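3.2 Who the entrants are

Claims about prize draws usually begin with a subscriber count. The Ustum newsletter ran five draws over the period we studied, and its publisher reported after each one that the list had grown. We don't dispute the growth. What we doubt is the meaning given to it, namely that people who sign up to win something have become readers in any useful sense of the word.

We asked for, and were given, 600 entry comments left under the draw announcements. Both authors read all of them. Rojanasak coded them first, Malinowski coded them again without seeing the first set of labels, and we talked through the ones we disagreed on. The labels were plain: does the entrant mention anything the newsletter has printed, does the entrant mention the prize, and does the entrant say they were subscribed before the draw opened. A comment could carry all three labels or none of them.

Praise was everywhere and told us very little. "Love the newsletter" turns up beside a request to be entered so often that we stopped treating it as an opinion. Malinowski argued for keeping a separate label for warm remarks, and we tried one on the first 100 comments. It was dropped when neither of us could say what would count as a comment without warmth. People asking for a free thing are polite to whoever is giving it away, and earlier work in this area has been too quick to report that politeness as satisfaction.

The claim to be an existing subscriber is harder to judge. The publisher could match some of the names to its list but not others, as many entrants used a nickname in the comment and a different address at sign-up. We have left the unmatched claims out of the loyalty measure altogether. Readers who would like to count them as true are free to do so, but they should say that they're taking the entrant's word for it.

The prizes themselves also varied, from a Mizuno desk lamp to gift cards and small gadgets, and the announcement for each was put together by the publisher's own staff in the same house style.

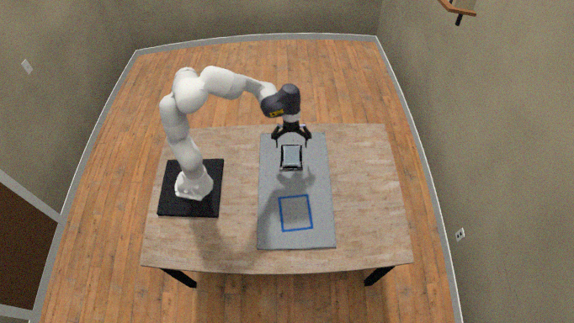
Figure 2. Rendered robotic arm with a two-finger gripper, positioned over a tabletop.

3.3 What happens after the draw

The publisher's main evidence for lasting interest is the open rate in the month after a draw closes. We find this weak on two counts. An email program that loads pictures on its own can record an open when the message has only been previewed, and a person waiting to hear if they've won has a good reason to open every message until the winner is named. In the July draw the winner was announced late, and the open rate stayed high for exactly as long as the delay lasted. The publisher's report called this sustained engagement. We would call it waiting.

A better test is whether entrants do anything that can't help them win. We followed 300 of the commenters, chosen by lot, and looked for any later comment on an ordinary issue, any reply to the editor's weekly question, or any click on an article link that had no draw attached. Clicks were logged through Undia, the mailing service the publisher used throughout, and we had no access to the raw logs, only to summaries prepared for us. That is a real limit and we don't think it can be argued away.

Most of the later activity we did find came from people who had also commented before any draw was held. They'd have been there anyway. Among those whose first recorded act was an entry, the usual next act was another entry, often worded the same way as the first and in a few cases pasted in with the name of the old prize still in it.

None of this shows that draws do harm. A newsletter may want a longer list for its own sake, particularly if it sells space to advertisers who ask only for the length. The Nevus mailing, which we used for comparison, held no draws and grew more slowly, but it also covered different topics and charged for part of its archive, so we wouldn't lean on the contrast. Section 4 returns to the unmatched subscribers and to the trouble with nicknames.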